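Préhension, séance 4 : comparer des pinces sans se raconter d'histoires

Notes de cours, version de mai 2018. Je les ai reprises après les remarques de l'an dernier (merci à Tímea Sárközi, qui a relevé la moitié des coquilles et une erreur de signe que je traînais depuis des lustres).

Bon, on attaque. À la séance 3, on avait laissé la pince Hattar et la pince Ravport dos à dos : même bras, même contrôleur, mêmes doigts ou presque, et deux réputations très différentes. La Hattar passe pour brutale, la Ravport pour molle. Moi, je me méfie des réputations, et je vous demande de faire pareil jusqu'à la fin du TP !

Premier point, le choix des objets. Quand j'ai débuté, je testais tout sur des cubes usinés. C'est très confortable, un cube : faces parallèles, masse connue, pas de surprise. Le problème, c'est qu'avec des cubes toutes les pinces se valent. Je préfère de loin la vaisselle : un gobelet strié qui se resserre vers le bas, un petit bol rose, un bac carré bleu canard avec un bec verseur. Trois formes, trois façons de rater sa prise. 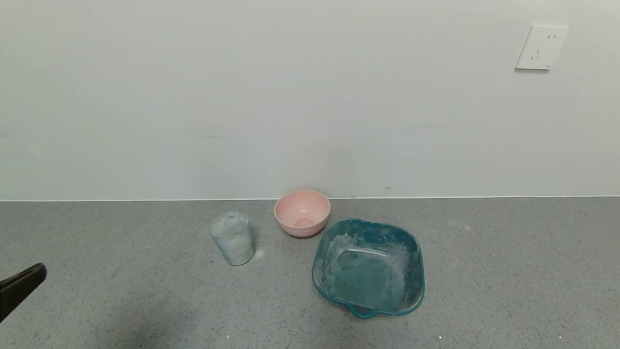 Le gobelet conique, c'est mon préféré. Des doigts plats et parallèles ne touchent un cône que sur très peu de surface, et si on serre trop haut ou trop bas, l'objet bascule ou glisse vers le côté étroit. Les stries compliquent encore l'affaire : selon l'endroit où le doigt se pose, il s'appuie sur une crête ou tombe dans un creux. Notez toujours la hauteur de prise dans votre cahier, au millimètre si vous pouvez. Sans elle, vos essais ne se comparent à rien.

Le bol, lui, oblige à choisir : prise par le bord (un doigt dedans, un doigt dehors) ou prise enveloppante par l'extérieur. La première demande peu d'ouverture mais elle fait tourner le bol autour du point de contact. La seconde est plus stable, à condition que la course de la pince suffise. Pour le bac, regardez d'abord si vous avez une chance de le prendre autrement que par le bord. Ensuite, évitez le bec.

Deuxième point, le protocole. On fait 200 essais par pince, en mélangeant l'ordre des objets. Pas tous les gobelets d'abord et tous les bols ensuite, je vous vois venir... Fouad Issa avait fait comme ça pour son mémoire, chez Sudside, et il avait surtout mesuré l'échauffement du moteur. Il en rit maintenant. Une prise compte comme réussie si l'objet quitte le plan, reste tenu pendant 2 secondes et revient posé debout. Sur la série de référence de Ballarton, que je vous distribue à part, la Hattar arrive à 97 réussites à force réduite. Commencez par retrouver ce chiffre avant de toucher aux réglages.

Troisième point, la caméra. Celle du poignet voit très bien entre les doigts et très mal le reste. Celle de tête, c'est l'inverse : elle donne la disposition générale, mais le bras vient souvent masquer l'objet au moment où ça devient intéressant. J'ai longtemps travaillé avec la seule caméra de tête, et j'ai perdu un temps fou à deviner ce que faisaient mes doigts. Avec les matières transparentes, c'est encore pire, les contours se confondent avec le fond. Mettez quelque chose au fond du verre, une poudre tachetée par exemple, et l'algorithme a enfin un repère à quoi se raccrocher. 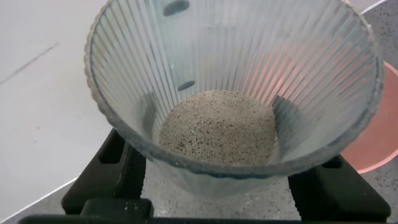 Faut-il régler la force de serrage avant ou après la position d'approche ?

Toujours après. Une approche décalée se corrige très mal par la force : on serre plus, l'objet se recentre un peu en frottant, on croit avoir gagné, et la prise suivante échoue. Calez d'abord la position à force faible, puis montez par petits paliers jusqu'à ce que l'objet ne glisse plus au levage.

Pour la prochaine fois, rendez-moi le tableau des essais (objet, hauteur de prise, force, résultat) et une demi-page de commentaires. Le fichier complet de Ballarton contient 1,215 lignes, virgule à l'anglaise, donc vérifiez vos réglages d'import avant de m'écrire que les données sont fausses !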